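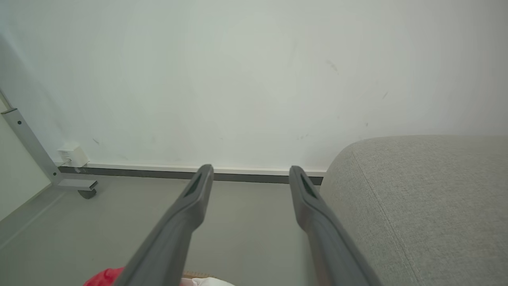
Ivow wants 2,000 tidy-ups by the end of February, and I got to help with a few

I've been hearing about the Ivow laundry project since spring, mostly from Kartini Tjoa, who runs the recording side of it at Situseck and who has a habit of ringing me while she's folding things. So when she asked if I'd like to come in for a morning and have a go myself, I said yes before she'd finished the sentence.

The short version of the news: Situseck has started the second half of its collection for Ivow, the learning system that's meant to pick up clothes around a home and put them where they belong. The first 1,000 examples were done on tables. The next 1,000 are being done on the furniture people really do leave their clothes on, meaning couches, chair arms, the end of the bed and so on. Once those are in, the whole lot goes over to Kallari for training, and the rest of us get to see whether it's learnt anything!

If you haven't followed this one, an example is a single go at the job, start to finish. Someone guides the gripper to a piece of clothing, closes it, lifts, moves across and lets go. The wrist camera records the view and the system records where the fingers were the whole time. Then you do it again with the clothing lying some other way. Then again. I thought I'd be bored by smoko and I wasn't, though I did start naming the jumpers.

What I hadn't appreciated is how much harder a couch is than a table. On a table the fingers can come down until they touch something hard and you know where you are. A cushion gives. Push too far and you've got a pinch of upholstery along with the sleeve, and Kartini makes you mark the go as a miss (she's strict about this, and I had four misses in my first batch, thank you for asking). She keeps the misses, by the way. They get their own label and they go to Kallari with everything else, so my contribution to science is secure.
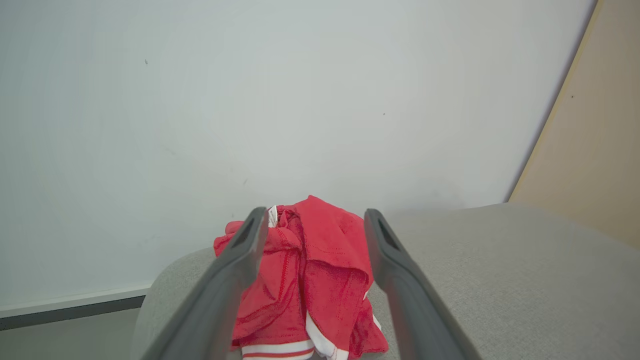 Situseck Newsletter, Issue 4

Red was the favourite colour the day I was in, at least with me, and for a very simple reason: I could find it. A bright red knit on a light grey seat is about as easy on the eyes as this work gets. Grey on grey is the one the regulars grumble about. Kartini wants plenty of both, and she's rewritten the session sheet so you can't do all your easy ones first and run out of puff before the hard ones. I'd been planning to do exactly that.

The other thing on the sheet is how the clothes get put down. You're not allowed to arrange them. My instinct was to lay everything out nicely with a sleeve poking up for the fingers to grab, and I was told off for it, kindly. You drop the thing from about chest height and whatever heap you get is the heap you work with. Trims and waistbands are fair game to grab if they're on top, and so are hoods. Tags are not, after an early run where people kept going for the tag and the system started to think that's what clothes were for.

I asked about the practice runs as well, the ones where you open the fingers over nothing at all and just move about the room. Those get recorded too. Kartini says the system needs to see a bare bit of floor and skirting board now and then, so it learns that sometimes the right thing to do is leave off and look elsewhere. I liked that. I'd quite like my kids trained on it.

There's a bit of a change to the software side to mention. Sessions are now checked in Setiawan, the review tool, on the same day they're recorded. It used to be a weekly job, and by then you'd forgotten which go was the one where you sneezed. Now you sit down after lunch, scrub through your own morning, trim the dawdling off the front and flag anything odd. It took me longer than the recording did, but I'm told you get quicker.

Morning sessions start at 9.30 and there are still spots going. You don't need any background in robots, just a steady hand and a bit of patience, and they could really use some left-handers. Bring a jumper if you've got one you don't mind having dropped repeatedly, the stranger the knit the better. Put your name down with Kartini at the front desk, and if she's on the phone folding something, just wait, she won't be long.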